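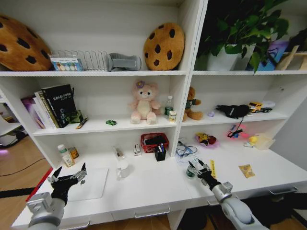 Figure 1. White shelving unit and desk, with a small glass jar with a dark green lid.

Liver lesions in slaughtered sheep: a comparison of gross and microscopic findings

Third-year project report, Veterinary Pathology

Background
Liver fluke is a common reason for livers being rejected at meat inspection. The damage is usually recorded by eye, on the line, in a few seconds. We wanted to see how well that record agreed with what was found under the microscope.

Materials and methods
Livers were looked at during November at the Drirkis abattoir, which takes sheep mainly from the Guerra valley. We saw 442 livers over 4 visits. Each was scored from 0 to 3 for scarring, bile duct thickening and capsule changes. Tissue was taken from 23 livers, fixed in formalin, embedded in wax, and stained with haematoxylin and eosin. A second stain for collagen was used where scarring was suspected. Slides were read without sight of the gross scores. 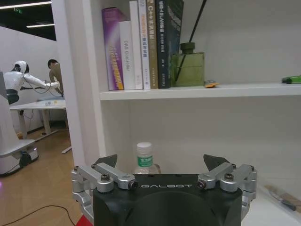
Figure 2. Clear plastic bottle with a white screw cap and green label.

Results
Gross and microscopic scores agreed well for thickened bile ducts. They agreed less well for early scarring. In four livers scored 0 by eye, the sections showed mild fibrosis around the portal areas, with eosinophils and a few plasma cells. Most of the marked lesions were in the left lobe. Two blocks were cut again after the first sections folded.

Discussion
Inspection by eye picks up long-standing fluke damage but can miss milder change. Our sample was small and came from one abattoir, so the result should not be applied to other flocks. We did not have grazing or dosing records, and other causes of mild portal inflammation could not be ruled out. Faecal egg counts from the same animals would have helped.

Scores were entered in Zandero and checked by both readers. The project was paid for by a Voltton student grant.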